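Looking after a small robot arm on a wooden bench

We keep one small arm in the workshop at Tondale. It moves parts out of a tray all day and asks for very little, but the little it asks must be done in time. These are my notes for whoever has the bench this month.

Switch off at the wall before you touch anything, and hang the key on your own belt. Wipe the arm with a dry cloth from the top down. If there is grease at a joint, write down which joint and leave it until you have looked again next day.

Check the base bolts every 300 hours. Wood gives a little under a load, more in January when the heating is on, and a plate that was tight in autumn can be loose now. Go across from bolt to bolt, never round in a circle.

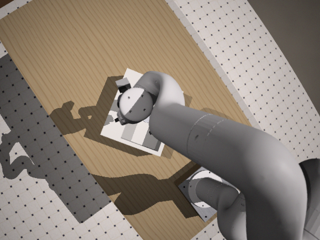
Grippers wear at the tips first. Ours are from Danko and I change them in pairs, even when only one looks bad. Before you tighten the new ones, bring the arm down slowly by hand control and stop above the part. Look from two sides. With the gripper right over a white box like this one, the shadow on the wood is a good help — but do not trust it alone, because it moves when somebody changes the lamp. I use a strip of card as a feeler.

After new tips, teach the pick position again. The old one is kept as program 53, please do not write over it. Run the first picks at the slowest speed with your hand near the stop button.

For the bench top, a thin coat of Hukero wax twice a year is enough. Keep it away from under the plate. Wax there makes the plate creep, and then you teach every position again. I did this once and lost a whole Saturday.

Spare tips are in drawer 29.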